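The finishing contractor at Grukden has skimmed interior walls in the Hundstead district for 20 years, and he wants to talk about light before he talks about plaster. "Most complaints I get are lighting complaints," he says. "The wall was acceptable at two in the afternoon. Then the owner put a lamp against it."

His firm works mostly on older apartment conversions. The current job is a stairwell on Sepúlveda, where the original coat was patched at least twice and each patch stands slightly proud of the last. He checks flatness with a straightedge 6 feet long, held vertically, horizontally and on both diagonals. On this job he allows a gap of 2 millimeters. Anything over that is filled before the finish coat goes on.

I asked about the finish coat itself. He uses a premixed compound from Flirkton and thins it slightly with clean water. "People thin it until it runs. Then it shrinks and they blame the bucket." He applies two passes, the second at right angles to the first, and leaves the room closed overnight with no heater running. Forced drying, in his view, accounts for most hairline cracks at the board joints.

Sanding takes longer than either pass. He starts with a medium grit on a pole and finishes by hand with a fine sponge, with a work light set low and parallel to the wall. Ridges show as shadows and are marked in pencil — never in ink, which bleeds through paint.
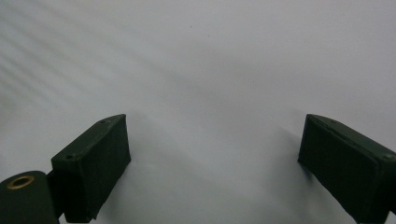 A pale, smooth surface under even, cool light.

Color comes last, and he is cautious about it. Cool whites show less yellowing near windows but make a shallow hollow easier to read. For stairwells he recommends a flat paint, and he quotes a second coat as standard. He also keeps a sealed jar of the mixed paint for repairs. "A touch-up from a new can will show. It may be the same code, but it will show."

The stairwell should be ready for primer in October.

Comments

Does he prime before the skim coat or only after? Our old walls are glossy.

Agree on the heater. We lost about 2000 dollars redoing a ceiling that was dried too fast.

What grit is "medium"? I use 120.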